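Kavport hand-held gripper kit, trial notes
January, entry 4
S. Rainer

Second session with the Kavport pair. Started 9:40 after the charge indicator on the left unit finally went green. Charger is the one from the box, on the bench supply strip, so no excuse there. Will try the wall outlet tonight and see if it's any faster.

Firmware updated on both units before anything else. The updater wants them plugged in one at a time and doesn't say so. If both are on, it sits at "searching" until you pull one. Wrote this on the lid of the case too.

Calibration: jaw zero, then full open, then the board pass. Left unit took it first try. Right unit failed the board pass twice with "insufficient motion" and passed once I moved it slower and wider. The manual (page 5) says a figure eight. A big square works as well.

Objects for this block are the long box of plastic food wrap and the black wire mesh basket. Task is box into basket, either hand allowed. Plundow ran the same task on their own arms last year and we want something to set beside it. 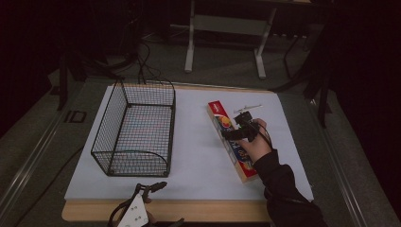
Cables are the main complaint so far. They are stiff near the housing and they push back on the wrist when you turn the tool over. After twenty minutes I had it in the forearm. Tried leading the right one over the shoulder with a strip of hook and loop, which helped some. Iltness sells a softer cable with the same connector, according to Ayele's parts list, but I haven't checked that the pinout matches. Don't plug one in until somebody has.

Grip on the box: fine across the middle, poor toward either end. The carton is light and turns in the jaws if you take it off center. Squeezing harder dents the cardboard, and then the next grasp lands in the dent. I swapped in a new box when the first one got soft. Should log box changes from now on, I only thought of it halfway through.

Basket: the mesh is bad for tracking when the tool is close to it. Lost pose on several takes, always on the approach over the rim, and recovered within a second or so. The software marks those takes yellow and keeps them. I'd like the option to drop them automatically. Sent that to Kavport support along with two logs.

Glare off the glossy print is visible in the tool camera. Fixed exposure one step down made it better. Leaving it there for the rest of the trial so the takes match.

Disk: 3,157 frames in the longest take, before trimming. Files are bigger than the brochure led me to expect. We need the larger drive if this goes past the month.

Took a look through the tool camera at the open position before the last block, to check the finger spacing against the box.
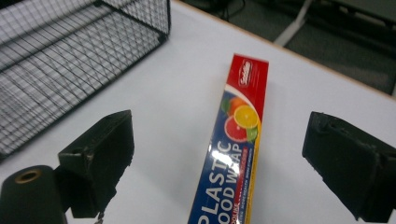 For and against, so far

For: quick to learn, jaws open wide enough for everything on our list, calibration holds between blocks, export opens in our viewer with no conversion.

Against: cable stiffness, pose loss near mesh, updater, slow charging on the left unit. Price of replacement fingers is not on the quote. Asked for it.

Not decided: whether we need the second pair. Ayele wants two people recording at once. I'd wait until the tracking question is answered.

To do

Ask Kavport for finger prices and lead time.
Check Iltness pinout with a meter.
Repeat the basket block with a solid-sided bin, same box, same exposure.
Move the yellow takes to their own folder before anyone trains on them.
Return the 4 mm hex key to the drawer. It's in the Kavport case.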